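Why Do Bricks Overlap?

Look at a brick wall the next time you walk past one. The bricks in each row do not line up with the bricks in the row below. Every upright joint sits over the middle of a brick. Builders call this a bond, and people have been laying bricks this way for thousands of years.

Why bother? Think about a wall with all the joints lined up, one above another. It would be a set of thin towers standing side by side. Push on one tower and the others would do little to help it stay up. When the bricks overlap, each one rests on two others, and its weight is shared between them. A push in one spot spreads out through the wall. 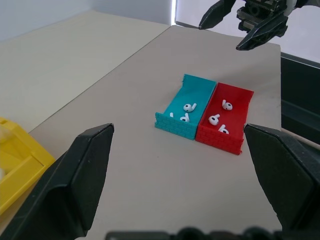
The most common pattern is called running bond. Every brick shows its long side, which is known as a stretcher. If a brick is turned so that its short end faces out, that end is called a header. Old walls often have both, and the headers reach back into the wall and tie the front to the back.

The gray or white stuff between bricks is mortar. It is a mix of sand, water and cement or lime. It holds the bricks together and keeps rain out of the gaps. Mortar is usually softer than brick, so it wears away first. An old wall may need new mortar after 50 or 80 years, while the bricks are still fine.

Bricks themselves start out as clay. The clay is pressed into shape, dried and then baked in a very hot oven called a kiln. Red bricks get their color from iron in the clay. Clay with more lime in it can turn out yellow or cream.

Try it yourself

Build a wall from toy blocks, 6 rows high, with every joint lined up. Build a second one the same height with the joints overlapping. Push each wall gently in the middle with one finger. Which one moves first?

Written by Asmaa Nasr
Updated 10/9/19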